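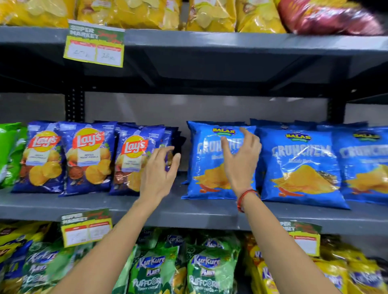 Technology > Machine Learning > Long read

The test set was fine, everyone said so

Half past six in the evening, Hasodard, rain on the roof lights. Gudrun Eide has a spreadsheet open and is scrolling it too fast for me to read. Portuguese in the left column, Norwegian on the right, a third column that says yes or no. Mostly no. Then a run of yeses, a long one, and she stops scrolling.

"Those," she says. "Those are the ones it had already seen."

The company is Zellivness. It translates manuals. Winches, cold stores, pumps, the stuff bolted to the decks of boats, Portuguese into Norwegian and back. Used to be done by people with dictionaries and a lot of patience, now it's done by a model first and then by people with slightly less patience. The model is small by anybody's standards. Trained in-house, on their own translated text, years of it.

And for most of a year they thought it was much better than it was.

I came for a different story. The pitch was tokenisers, the bit of software that chops words into pieces before a model gets to look at them. Zellivness had thrown out their old one and put in another called Từ, and the scores had dropped. Badly. Which is odd, because Từ was plainly chopping the words better. Norwegian glues nouns together, you get a word as long as your arm for the cover of the valve on the pump, and the old tokeniser hacked those into bits that meant nothing. Từ cut at the joins. Anyone reading the output could see it. The number said otherwise.

So who do you believe, the number or your own eyes? They believed the number. For three weeks.

Vanderleia Rangel trained both models. Fast talker, eats lunch at the keyboard. She assumed a bug. Went through the vocabulary size first: tried it big, tried it small, tried it as low as 1000 pieces just to see something break. It broke in the expected way. Then the learning rate. Then she blamed Durix, which is their job queue, and has been blamed for most things in that office at one time or another. Durix takes your run, finds it a free card, restarts it if the machine falls over. It had restarted one run from the wrong checkpoint back in March, so there was form.

It wasn't Durix. She reran the lot by hand with the queue switched off, each one taking up to 40 hours, and got the same drop every time to the second decimal.

"Very annoying, to be wrong that precisely," she told me.

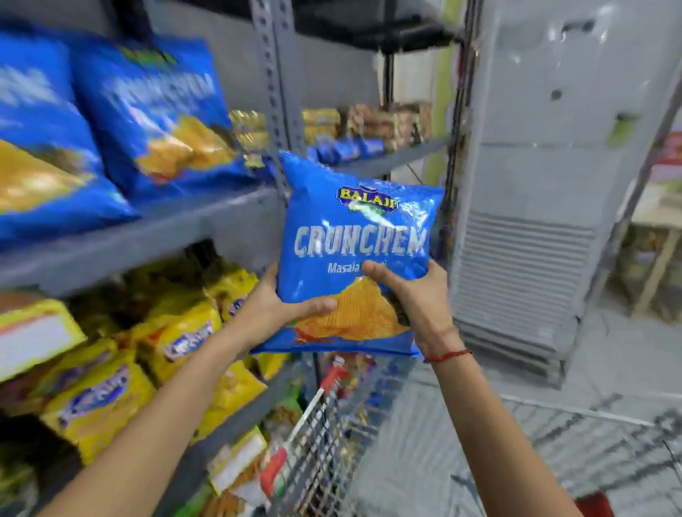 The thing that cracked it was a comma. Osvaldo Vasconcelos came to the company as a translator and stayed on as the person who reads what the model spits out. Not a programmer, doesn't want to be. He was comparing the two models line by line, on paper, and noticed the old one had put a comma in a stupid place. A sentence about draining a tank. Bad comma, wrong in Norwegian, wrong in anything. He recognised it. He'd typed it himself, years back, in a rush before a holiday.

A model can make a mistake. A model making your mistake, same sentence, same spot, is a different matter.

He took it to Rangel. She searched the training text for the sentence and there it was, comma and all. Also in the test set. Word for word.

Quick explanation for anyone who doesn't do this for a living. You train on one pile of text and you test on another and the piles must not touch. If they touch, the model can score by remembering. Everybody knows this. It's the first thing in every course. Zellivness knew it, and had a script that removed from training any sentence that also turned up in the test set. It had run every night without complaint.

What the script did was compare the sentences exactly. Character by character. And at some point, long before Rangel's time, someone had cleaned the training text. Curly quotes made straight, double spaces squashed, the odd sort of hyphen swapped for the normal sort. Sensible housekeeping. The test set didn't get the same treatment as it was supposed to be kept frozen, hands off. So a sentence with one curly quote in it no longer matched its own copy. The script saw two different sentences and let both through.

The comma sentence had a double space after it. That was all.

The test set has 1245 sentences. They did the matching again, properly, with both sides cleaned the same way and with a bit of slack for changed part numbers. 352 had a twin in the training pile. More than a quarter of the exam, handed out beforehand.

Eide says she went for a walk. She didn't say how long.

Now the tokeniser business makes sense, or some sense. The old one chopped rare words into tiny meaningless scraps, and Rangel's theory is that this made the model lean harder on memory. Long odd strings of scraps, easy to recognise as a whole. Từ gave it proper pieces, and with proper pieces it did more translating and less reciting. On a leaky test, reciting wins. I asked how sure she was of this. "Sixty percent? Don't print that." Then she said I could print it.

With the twins taken out, the order flips. Từ comes out ahead, by a modest amount, the kind of gap that would not get you on stage anywhere. Both scores are lower than the one on the wall. There was a score on the wall, yes, on a sheet of A3. It's been taken down and there's a paler rectangle where it used to be.

What to tell the customers. This was the part I wanted to hear about and the part they were slowest to talk about. The old number had been in brochures. It had been in at least one tender. Jeferson Peixoto handles sales, and his first reaction, by his own account, was to ask whether the new number could be rounded. It could not be rounded to anything he liked. He rang the customers one after another over two days, with a page of notes. Most of them didn't remember the old number. One asked if the translations already delivered were wrong. They weren't, or no more than before, a person had read every one of them. That took some explaining. One customer has left, though Peixoto thinks they were leaving anyway.

Marcelino Leite rewrote the matching script. It's not long, I've seen it, a couple of screens. Cleans both sides the same way first. Then compares overlapping runs of words and flags anything too close for a human to look at. He also did something I hadn't heard of before, and which I now think every small team should nick. He planted sentences. Made-up ones, slightly mangled copies, dropped into the training text each night on purpose, and if the script doesn't catch all of them the run is refused. A check for the check. Durix does the refusing, so it's finally being blamed for something it does.

First night it ran, it refused. Leite had got the planted hyphens wrong. Second night, same again, different hyphen. There are a great many hyphens, he says, more than you'd want.

There's a bigger worry under this and Eide brought it up before I could. The manuals repeat themselves. One pump is much like the last pump. "Disconnect the power before servicing" appears in nearly everything they have ever translated. Is that a leak? If the customer's next manual has the same line in it, and it will, then remembering it is half of the job. Strip out everything that looks familiar and you're testing on a kind of manual that doesnt exist.

So they now keep two numbers. One on the whole set, twins and all, to say roughly how a normal job will go. One on the clean part, to choose between models. Peixoto hates having two numbers. Rangel wants a third, by customer, with each customer's older manuals held out completely. They were arguing about this when I arrived and I could hear them still at it from the stairs when I left.

The old test set is staying frozen, by the way. Nobody's fixing the quotes. They've made a cleaned copy and stored it beside the orignal, with a text file explaining which is which, and Vasconcelos asked for one change to the copy.

He wanted his comma out. Eide said no, it's evidence.

Filed under: machine translation, evaluation, data leakage, small teams

Comments (4)

pellworm_k
Same thing happened to us with non-breaking spaces. Invisible in the editor, invisible in the diff, our dedup sailed straight past. Found it after a customer demo went wrong. Normalise both sides, always both sides.

Tess R.
Not convinced by the tokeniser theory. You could test it fairly easily: train both with the twins removed, put them back in, look at the gap for each. Did they do that? The article doesn't say.

oldhandlocalisation
Twenty years in technical translation and the repeated sentence question is an old one, we had it with translation memory. Customers wanted a discount for repeats. Two numbers is right.

midge
planting fake duplicates is clever, stealing that for our pipeline. what happens if one gets left in the training data though? do they pull them out again after?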